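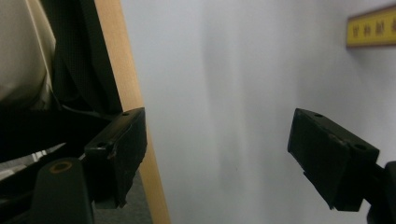

The email from Navach said the grippers would be arriving at the Flaltis building in December and that no positions were affected. I read it twice on the bus and then I read the bit about positions again, because that was the bit somebody had sat down and worked on.

They came early. I got in and there was a box on my bench with my employee number on it, and a sheet of paper that said Welcome to Capture.

What you do is hold the thing by its handle and do your job with it. You've got two black fingers out the front and a camera watching them. For 11 years I had folded returned garments with my hands, and now I was to fold them with this, slowly, so that something on the other side of the world could learn how I did it. A shirt takes me no time at all. The first shirt with the gripper took so long that the woman across from me finished her muffin and came round to watch.

"You look like you're trying to change a nappy with barbecue tongs," she said.

The trainer was a young bloke from Kovalchuk, which makes the software, or owns the people who make it. He had a nice manner. He told us we weren't being replaced, we were being amplified. I asked what the difference would look like on a payslip and he wrote my question down in a little book. I never saw him look in the book again.

There was an allowance. Up to 200 dollars a month, depending on quality, and quality was a number that turned up on a screen at the end of the shift. Mine was low. I grabbed collars from the wrong side, apparently. I'd been grabbing them from that side since before the trainer could drive, and the clothes had gone out flat and square the whole time, but the number didn't know about that. So I started grabbing them from the other side. My number went up and my folding got worse, and I pointed this out to my supervisor, who said to keep doing whatever I was doing.

He wasn't a bad man. He had a number as well.

By the second week the talk had gone out of the room. We used to sort out all sorts over those benches - whose son was back home, which butcher had gone downhill, whether you can freeze ricotta. With the gripper you had to look at the fingers. If you turned your head to laugh the camera swung off the cloth, and the session was marked incomplete, and you did it over. I could hear people breathing. I could hear the little squeak of the fingers closing, all down the row, never quite together.

I took to having my lunch in the car.

One afternoon there was a wedding dress in the returns, still in its bag. Dresses like that always went to me. There's a way of doing it with tissue in the bodice, and you more or less have to put your arms inside it and hug it. I left the gripper on the bench and did it properly. It was the best part of the month. When I looked up the supervisor was there, and he let me finish, and then he asked if I could take it out of the box and do it again for capture.

I said it wouldn't go, not with two fingers.

"They'd like to see you try, though," he said.

So I tried. I got hold of the hem and I got hold of a strap. The whole front slid off the bench and I caught it with my knee. The camera got all that. On the screen it came up as session 1659, with a green tick beside it, accepted.

I thought about that tick most of the way home. Somewhere there's a machine being shown that you catch a wedding dress with your knee, and as far as anyone's told it, that's how the woman who knew how to do it did it.

In the new year they moved 4 of us to the Clircombe site, where the first arm had been put in. Our job was to stand beside it and fix what it folded. It took collars from the other side, the way I'd been taught to teach it, and every one of them came out crooked. I'd take the shirt, shake it and do it again by hand.

The sheet they gave us to fill in had a column for shirts folded by the arm. I asked where I was supposed to write mine, and the supervisor had a look on both sides of the page.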